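Minutes, teleoperation and demonstration working meeting
Project Clustberg, simulation track
Feb 8, 2026 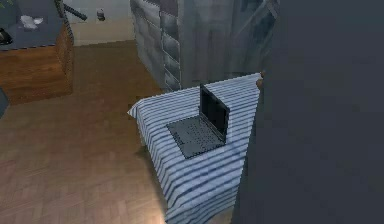
Present: Joscha Janssen (chair), Gunther Harms (minutes), Dambrauskienė, two operators from the Tevberg site by phone.

1. Laptop task, simulated room

Joscha opened with the state of the laptop task, which is the first one operators will demonstrate by remote control in simulation before it goes to the real cell at Tevberg. The task text still says "close the laptop" with no starting pose, and operators have read it differently. It was agreed to fix the start as in the current render: lid nearly upright, base flat on the striped cloth, screen dark. Dambrauskienė asked whether the stripes should stay, as they run diagonally over the top of the stand and give a strong cue for position. Decision: keep them in the base set and vary the cloth in a second set.

2. View

From the present viewpoint the arm covers the right side of the stand and everything behind it, and only a small brownish tip, taken to be a gripper finger, shows past its edge. The Tevberg operators reported that they steer by the second view in this phase and ignore the main one. Gunther noted that a policy trained on the main view alone would have little to learn from during the approach. Joscha prefers to move the viewpoint to the left and keep the arm base where it is. Gunther prefers to keep both views and record them together. No agreement. Both variants to be tried on the same operator.

3. Demonstrations recorded

The count stands at 86 accepted demonstrations. The target is 200 for the first training run and 1000 by the end of May. Rejected runs are mostly pauses over three seconds in the middle of a motion, which the Astis replay tool flags but does not trim. Dambrauskienė will write a trimming step. Raw recordings are to be kept unchanged.

4. Hand guiding versus remote control

Short discussion. On the real arm, hand guiding gives smoother paths near contact, but the operator's hands end up in the wrist view. Remote control keeps the view clean and is slower. For closing the lid the contact is light and the path is short, so remote control stays the default. Hand guiding is kept for the drawer task - item carried over, no drawer recordings were reviewed today.

5. Controller settings

Operators asked for a lower speed scale close to the stand. Agreed, switched by a pedal and logged with the run. The gripper command stays open/closed for now. Gunther would like a continuous value; deferred until the first training run is done.

Actions
Joscha: revised task text with start pose, new viewpoint file.
Gunther: two-view recording test with one Tevberg operator.
Dambrauskienė: trimming step, list of cloth variants.
Tevberg operators: pedal mapping, short note on which view they use in each phase.

Next meeting to be set once the two-view test has been run.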